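March, gone four in the afternoon

Tackled the table at last. I had put it off since the visitors left, on the grounds that a table you can't see needs no dusting. The marble one was sold to us by Dovine as "an heirloom piece, 428 pounds, delivery extra", and I have spent the years since using it as a shelf with legs.

Everyone who comes to this house brings a box. Then the boxes stay, like relations. I found pink ones, a lime-green one and a pair in light blue that I'd been steering my tea past for weeks without once wondering what was in them. 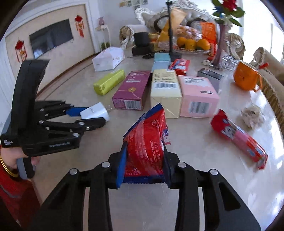 My rule was going to be strict: eat it, use it or give it away. It lasted until the biscuits. I also meant to be firm about chargers, having bought a drawer organiser from Pirzada for exactly that purpose, but the drawer is full of the things I cleared off the table last time. So the charger question is adjourned.

The oranges are another matter. I like oranges. I do not like them at the rate they arrive here, and there is a limit to how much marmalade two slices of toast can carry. The recipe wants 1000 grams of sugar and 400 of patience, and I have the sugar.

The flowers stay. They are artificial, they will look just as cheerful in 2034, and they ask less of me than anything else in the room.

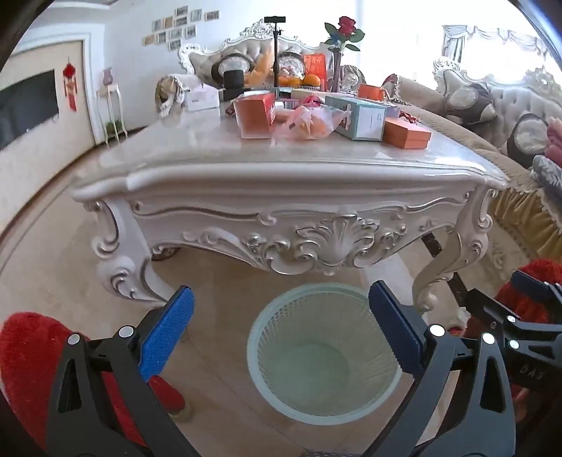 The heirloom, carved shell and all, with oranges and the tiger on duty.

Got down on the floor to look at the legs, which have more curls than I do and hold a good deal more dust. Did the front two with an old toothbrush. The back two face the other way and can wait for April.

Tea now. Still need to ring Dokwood about the wobbly shelf.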